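Workshop notebook, Kitchen Fit-Out and Small Fixtures
Entry for 2nd January
Kept by Lærke Norðdahl

Work resumed in the small kitchen this morning. The previous entries for this room concern the water supply and the waste pipe and are closed. The present entry deals with the counter to the right of the cooktop, the tiled wall behind it, the storage of long-handled utensils, and the window sill. Colleagues taking over any part of the work are asked to write their initials in the margin beside the item concerned.

1. Condition on arrival

The room had been shut for the holiday. The extractor had been left on its lowest setting and was running when the door was opened. It was switched off for the duration of the measurements and switched on again for the boiling trial in the afternoon. No smell of gas, drains or damp. The floor was dry along the full length of the base cabinets, including the corner where the earlier leak was reported. The paper towel placed under the trap before the break had no marks on it and has been thrown away.

The cloth on the counter had shifted toward the front edge and was hanging lower at one end than the other. It was straightened before anything else was done. It is a thin cloth, and pulling from a single corner sets up a crease that then runs diagonally across the work area. Two people, one at each end, is the easier method.

2. Counter depth and working area

Measured with the steel tape, from the face of the tile to the front edge. The reading at the cooktop side and the reading at the far side do not agree. The difference is small, and Poulain's original drawing shows the wall as true, so either the wall runs out or the tile bed is thicker at one end. I am inclined to the second explanation but have not lifted a tile to find out and do not propose to.

For practical purposes the clear working area beside the cooktop is what matters. Once the bottles are standing along the back and the mat is laid, what remains is enough for one chopping board of the ordinary size and a plate. It is not enough for the large board. The large board has been moved to the tall cupboard in the hallway, second shelf, standing on edge.

The question of a fold-down extension at the free end of the counter was raised again by the Hendura office in its last letter. My view remains that it would obstruct the drawer. If Hendura wishes to pursue it, a cardboard template should be taped in position for a week and the room used normally.

3. Long-handled utensils

The wooden sticks and spoons have until now been kept in a drawer, where the longer ones have to lie on the diagonal and jam it. The drawer front has a worn patch on the inside top edge from this. I have sanded the patch lightly and rubbed in a little mineral oil.

The utensils were taken out, washed by hand, dried overnight on the rack before the break, and looked over this morning one at a time. Two spoons have split along the grain at the bowl and should be discarded. One spatula has a scorched corner and can be cut back and reshaped. The long stick with the rounded tip is sound along its whole length. The tip is smooth and needs no work. It is the longest of the set and therefore decides the height of whatever holder is chosen.

Held upright in front of the bottles, it was judged against the sauce bottle to settle how much clearance a standing holder would require.

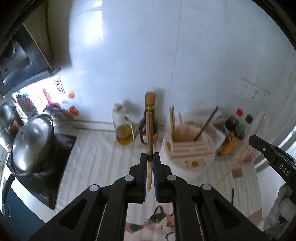

Long stick held upright at the counter. Rounded tip just under the shoulder of the sauce bottle.

The outcome is favorable to a standing holder. A jar or crock placed against the tile, in line with the bottles, would keep the sticks within easy reach of the pots and well clear of the window. The alternative, a rail fixed to the wall, would mean drilling, and the tiles are large enough that a cracked one would be troublesome to replace. I recommend against the rail.

Regarding the holder itself, three candidates were tried:

The Jornetti crock. Heavy, does not tip even with every utensil leaning to one side. The mouth is narrow and the spatulas catch on one another when drawn out. The base is unglazed and needs a felt or cork disc if it is to stand on the cloth.

The glass jar from the pantry. Adequate in width, too light. It went over on the second attempt with the long stick in it. Returned to the pantry.

The tin. Correct height and easy to clean, but the rim is sharp. Could be used if the rim is rolled or covered. Set aside.

The Jornetti crock is to be used for the present. A disc has been cut from the remaining cork sheet and is under a weight while the adhesive sets. It should not be moved before tomorrow morning.

4. Cooktop and pots

The induction cooktop was wiped with a damp cloth and then a dry one. The glossy surface shows every streak when the sun is in the window, and a second dry wipe was needed. No scratches found. The touch controls respond as they should. The lock function engages if the cloth is left resting on the controls for more than a few seconds, and this has been mistaken for a fault on at least one occasion. To release it, hold the key symbol until the tone sounds.

The large steel pot with the domed lid was filled to the usual line and brought to a boil, 30 minutes being allowed for the whole trial, including a period at simmer with the lid in place. Observations as follows. The lid seats well and does not rattle at simmer. At a full boil it lifts slightly on one side. The knob becomes too warm to hold with bare fingers after some 4 minutes at full boil, and a folded towel should be kept within reach. Steam rose toward the hood satisfactorily once the extractor was on its middle setting. On the lowest setting a portion of it drifted to the window, and the glass misted in the lower corner.

The smaller pot was not tested. Its base rocks slightly when pressed at the edge. I have put a strip of tape on the handle to remind whoever uses it next, and it should be checked on a flat plate when one is available.

5. Hood

The underside of the hood was degreased. The filter came out without difficulty and was soaked in hot water with washing soda, rinsed twice, and refitted in time for the boiling trial. One of the two catches is stiff. A drop of oil has been applied. If it remains stiff in February, when the filter is next due, the catch should be replaced as a pair with its neighbor.

The wood of the cabinet adjoining the hood was also wiped. There is a faint tackiness along the lower edge which returned within the hour. It wants a proper cleaning with a mild soap and a soft brush, followed by thorough drying, and I have not had time for it today.

6. Tile and grout

The white tiles were washed down from the top. There is a yellowish cast on the grout line near the middle of the wall, most noticeable at the height of the bottles. It lightened with a paste of baking soda left on for ten minutes and brushed off with an old toothbrush, though it did not come fully clean. A second application is advised before any decision is taken about regrouting. The quotation from Bundar for regrouting stands at 145 and in my opinion is not warranted for so short a length of joint. A small tube of grout whitener would serve.

The bottles were lifted away for the washing and put back along the wall. The necks and caps were wiped. The sauce bottle had a ring of dried sauce beneath the cap and this had begun to run. A saucer beneath it would protect the cloth — any saucer without a deep well will do.

7. Window sill

The sill has gradually become a shelf for a good number of small colored items. They brighten the room and there is no proposal to remove them. They were taken down once today for dusting and put back in very nearly the same order. The two tomato-shaped pieces go at the wall corner, where they are least likely to be knocked when the window is opened. The pink pitcher should be kept away from the side where the casement swings.

A dark line of dirt had collected where the sill meets the frame. It was removed with a cotton swab and soapy water. The sealant under it is intact.

8. Cat mat

The mat with the calico cat is to remain on the counter. It lies flat, it does not creep on the cloth as the previous one did, and it is a useful mark for where the chopping board ends and the plates begin. It may be sponged. I would ask that it not be put in the machine until we know how the print behaves — an inconspicuous corner should be tried by hand first. Hot pots are not to be set on it. The trivets are in the drawer below.

9. Cabinet handle

The thin handle on the blue cabinet had worked loose at one end. The screw was tightened from the inside and holds. The thread feels slightly worn, and a drop of thread-locking compound may be needed if it loosens again.

10. Outstanding

Cork disc to be fitted to the crock.
Second baking soda treatment on the grout.
Cabinet edge beside the hood, soap and soft brush.
Smaller pot to be checked for flatness.
Scorched spatula to be cut back.
Reply to Hendura about the fold-down extension, with a copy of the counter measurements.
Saucer for the sauce bottle.

Room closed at four. Extractor off, cooktop locked, window on the latch.

L. N.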